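4.2 What the written rules leave out

Most of the guidance we collected for tabletop manipulation trials reads well and settles very little. The Gindel procedure, used by both of the laboratories we visited, tells the operator to begin each trial with "a clear workspace, objects placed as specified, gripper open". Three conditions, and only the last can be checked without an argument. We asked Ffion Kemeys, who maintains the procedure, how clear a workspace had to be. She replied that it should contain nothing that might affect the result. That is a sensible wish, but an operator cannot apply it before the result is known.

The trouble grows when the objects can roll. A box put down on a mark stays on the mark. A ball may not, and the procedure has no line about how long to wait, how far a ball may drift before it must be put back, or whether one resting close to a finger counts as an obstacle. The Drutel checklist does slightly better in asking for a still from the wrist camera at the start of the trial, though it is silent on what the still should be used for. In practice it is stored and seldom opened. We think this is a waste, as such a view can answer several of the questions that the written rules leave hanging (Figure 3).

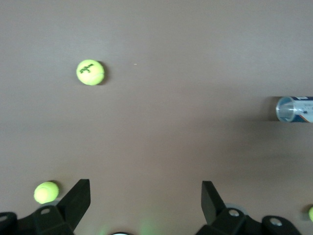
Figure 3. Wrist camera view of the ball-and-can task, gripper open. One ball lies close against the outside of the left finger; another barely enters the view at the far right, beside the base of the right finger. The can is on its side with its open end towards the middle of the table.

Take the ball at the left finger. Under the Gindel wording it is hard to say whether this layout passes. The gripper is open and the space between the fingers is free. Yet a small sideways move to the left could push that ball before any grasp has been tried, and a scorer working only from the final positions would have no way of telling a push from a poor grasp. The ball at the right edge raises a different problem. So little of it is in view that its distance from the hardware is difficult to judge, and a rule that relies on this camera alone should say what to do in such cases. Neither document does.

The can deserves a line of its own. Both documents treat it as a container and give its place on the table, but not which way it should face. Lying down, its open end matters at least as much as its position, and two operators could follow the same instruction and set up quite different tasks. Even the white speck on the table would fail a strict reading of "clear". We doubt that it matters. A rule that invites operators to decide privately which parts of it matter is still a weak rule.

Chidubem Etim has argued, in comments on our draft, that tighter wording would only slow the work and that good operators already know when to reset. He may be right about good operators. Our concern is that their judgement never reaches the record, so a reader comparing two success rates cannot know how much of the gap came from the setting up.

We would therefore ask for a stated minimum distance between any loose object and the outside of either finger, a stated direction for every open container, and a second, fixed view whenever an object is only partly visible from the wrist. We have not shown that these changes would make results easier to repeat, and we would treat any claim that they do with the same doubt until somebody has run the comparison.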